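3.2 Data collection

Operators recorded 576 demonstrations of component handling on the Kilside bench. A wrist camera supplied the only visual input to the policy, so the gripper stays in view throughout – we did not mask it.

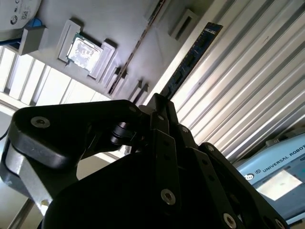
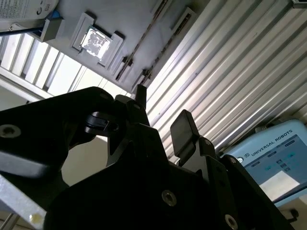
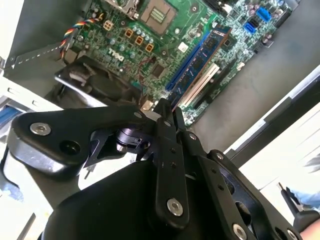
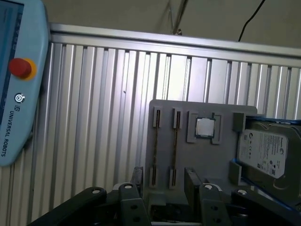
Figure 4. Wrist-camera views, numbered 1 to 4 in order. The fixture board holds a processor in views 1 and 4; view 3 shows an open desktop case.

We held back 117 demonstrations for testing. Colour was left uncorrected.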